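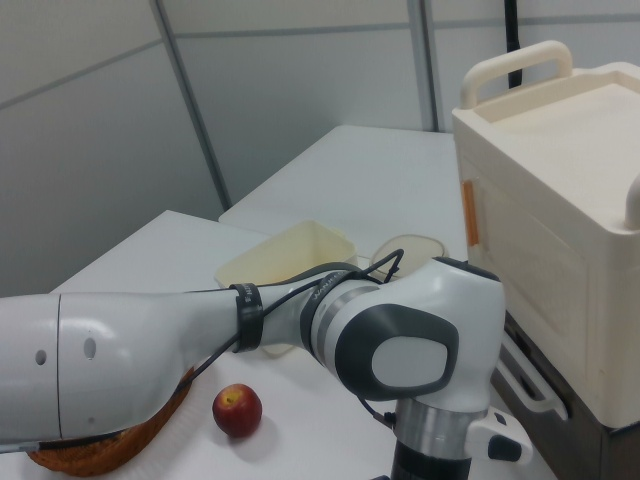 One of you asked after Tuesday's class why anybody would pay for a 41-tooth sprocket when 40 is a rounder number, sits on the same shelf and gives nearly the same ratio. Great question, and it pulls in half of what this unit is about, so let's start there!

Power Transmission, Handout 4
Roller Chain Drives: Ratio, Wear and Slack

1. The ratio

We'll stay with the Pletthorpe conveyor all week. A Skurham gearmotor turns a 20-tooth driver at 684 rpm, and the driven sprocket has 41 teeth.

Ratio = 41 / 20 = 2.05
Driven speed = 684 / 2.05 = 333.7 rpm

Torque goes the other way. Multiply the driver torque by 2.05, then take off a little for losses. A clean, well-oiled chain wastes very little, and I still find that impressive for a design this old.

2. Back to the odd tooth

A chain nearly always has an even number of links, because an odd number forces you to use an offset link, and offset links are weaker. Now put an even sprocket on that chain. Each tooth meets only half the links: inner links if it started on an inner, outer links if it started on an outer, forever. Any small flaw in a tooth keeps landing on the same group.

With 41 teeth the pattern shifts by one every turn, and 41 is prime, so unless the link count happens to be a multiple of 41, every tooth works its way around to every link. The wear spreads out beautifully. Our driver is even, and we live with that: it's the cheaper of the two and gets replaced first.

3. Chordal action (my favorite part)

A sprocket is a polygon pretending to be a circle. As each link seats, the chain rises and falls a bit, and its speed changes with it. The peak-to-low change, as a fraction of the top speed, is

1 - cos(180° / N)

For N = 20 that comes to 1.2 percent. Try N = 12 and you get 3.4 percent, which you can hear and feel on a real machine. Plot this one for yourself from N = 8 up. The curve drops fast and then goes nearly flat, and once you've seen it you'll understand why catalogs push you away from tiny drivers.

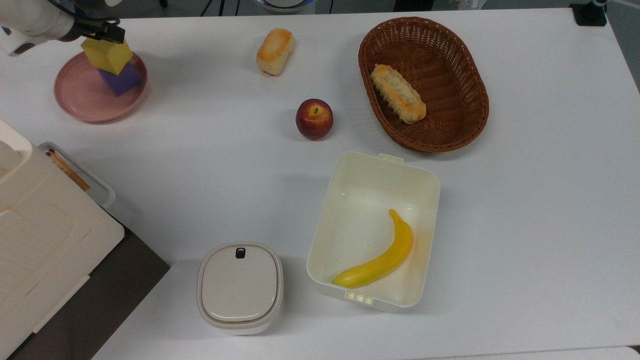 Fig. 2. Yellow foam cube in a black gripper.

4. Stretch that isn't stretch

We say a chain has "stretched," but the side plates hardly change at all. Material wears away at the pins and bushings, every joint gains a hair of play, and all those hairs add up along the length. The worn chain then rides higher on the teeth. Big sprockets suffer most, since the pitch error builds up over more engaged links.

Measure over as many links as you can reach, with the chain pulled snug. Measuring one link tells you almost nothing.

5. Slack and oil

Slack belongs on the bottom strand wherever the layout allows. On top, a loose strand can sag into the driven side or touch the tight strand. Check mid-span, turn the shaft part way, check again, and set your slack at the tightest spot you find.

Oil goes on the inside of the lower strand, just ahead of the sprocket. It has to get between the plates to reach the pins!

For next time

Redo section 1 with a 19-tooth driver and find the new driven speed.
Read the Begović chapter on sprocket alignment, skipping the silent chain pages.
Bring the Brarnarel catalog and a calculator.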